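Lightfoot Shared Office: Desk Set-Up Guide

Section 4. The desktop: organizer, calculator, cup and cables

By now your desk is in position, the chair is adjusted and the power is on at the floor box. This is the fun part! A desk with a good organizer on it feels like yours within minutes, even if somebody else sat there in the morning, and the layout below has been through enough busy afternoons that we're very happy to pass it on.

The same layout works on the long tables by the railing, with one change (see the note under step 6).

What you need

Norna desk organizer, any color
Norna open basket (optional, and great for bits and pieces)
Folders, a sticky-note pad, pens
Calculator from the Amik supply drawer
Cup or mug
Phone charger with its own cable and adapter
Microfiber cloth

Extra organizers and baskets are in the supply closet, shelf 29. Take what you need and write it on the sheet inside the door.

Before you start

Wipe the top with the cloth, using plain water. The colored tops clean up beautifully, but they show streaks if you use window spray, so please leave the spray under the sink.

CAUTION: Do not set up the desk with an open drink on it. Close it, finish it or park it on the side shelf until step 8.

4.1 Placing the organizer

1. Sit down and rest both forearms on the desk. The space they cover is your working area, and it stays clear through every step that follows.

2. Set the organizer at the back of the desk, on the side opposite your writing hand. Right-handed people usually like it on the left, but if you answer a lot of calls you may want to swap. Try both!

3. Turn it so that the low front slot faces you. Leave a gap of four fingers between the back of the organizer and the partition, enough to get the cloth through.

4. Load the tall slots first. Folders go in on their long edge and may lean out to one side; that's fine, and it makes them much easier to grab. Pens go in the front slot. If you have the tiered model, keep small things in a row on the top shelf where you can see all of them at once.

Note: The tall slots are made for thin folders. A ring binder will spread the dividers and they don't spring back. Binders belong on the shelf area at the end of the desk.

5. Stand the sticky-note pad upright against a card or folder next to the organizer. We love this one. A pad lying flat disappears under paper by lunch, and an upright one stays in view all day and takes up next to no space.

6. If you're using the basket, put it beside the organizer, not in front. Bundles and odd-shaped items go in here. Don't sort them too carefully; a basket is supposed to be quick.

Note for the long tables: there is no partition, so keep organizers and baskets toward the middle of the table and leave the ends free for people who work standing.

The first picture has a folder and a pen in their slots, the second a pad standing upright by a tiered organizer, and the third a basket with a gold-colored calculator in front of it.
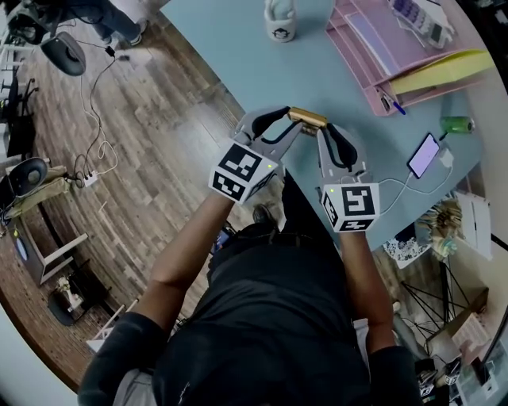
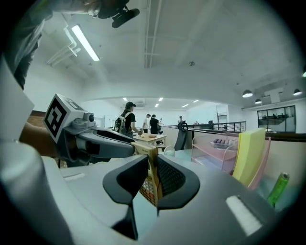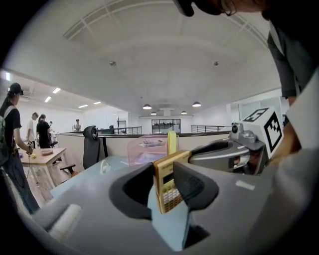 Pink storage on the desks at Lightfoot.

4.2 Calculator, cup and cables

7. Pick a home for the calculator. It should be within reach of your writing hand and outside the working area you marked out in step 1. A slim one can stand on edge in an organizer slot with the display facing you. A wider one does better lying flat beside the organizer.

If the display stays blank, press the ON key and hold the calculator under the desk lamp for a moment. Still blank? Take it back to the Amik drawer and pick another. Please don't return it to the drawer itself; there's a tray on top for the ones that need looking at.

8. Put your mug at the back, well away from paper and well away from the charger. An empty mug also makes a lovely holder for anything too long for the pen slot. If you use it that way, bring a second one for coffee (we have seen a highlighter go into a latte, and it does not come out the same).

Bottles and cans: stand them behind the mug, closed or empty. Empties go to the kitchen at the end of your session.

9. Plug the charging cable into its adapter and lay the phone on the outer side of the desk, screen up. Let the cable run along the back edge. If it has to cross the desktop, run it behind the organizer and hold it down with a Drutent cable clip.

CAUTION: Drutent clips hold best on a clean, flat top. Press for a slow count of four, and do not pull on the cable straight after fitting. To take a clip off, slide it sideways. Lifting it can leave a mark on the colored tops.

CAUTION: Do not leave a loop of cable hanging over the front edge. A chair arm will find it.

10. Roll the chair in until the backrest is close to the desk, then reach for the folder, the pen, the pad and the calculator from a seated position. If you have to stand or stretch for any of them, move the organizer forward a little and try again. It's worth a second go. The difference between nearly reaching something and easily reaching it is huge over a whole day!

4.3 Where everything goes on a wide desk

Desks 700 mm deep or more have space for a second row. Keep the organizer and pad in the back row and use the front row for the basket and calculator. Boxes, delivery packaging and bags should go under the desk or by the coat stand, with the walkway beside the railing left open.

The shelf area at the desk end is for decoration as well as storage. Bring something soft, silly or green if you like. Fluffy things are welcome as long as they sit clear of lamps and adapters.

4.4 If something isn't working

The organizer slides when I pull out a folder.
Check for dust under the feet, then wipe them with a damp cloth. Move a few heavier items to the back slots.

Small things keep falling between the tiers.
Turn the top shelf around so that the raised lip faces forward. It lifts straight up and clicks back in.

The basket has a white haze.
Wash it by hand in warm water with a drop of dish soap. No dishwasher, please, as the corners can warp.

I've run out of space.
Empty the front slot completely and put back only what you've used today. It's surprisingly satisfying, and it takes less time than finding another organizer.

For missing parts, call the front desk at extension 418 between 8 a.m. and 5 p.m., or leave a note on the supply sheet.

Continue to Section 5, Lamps and Lighting.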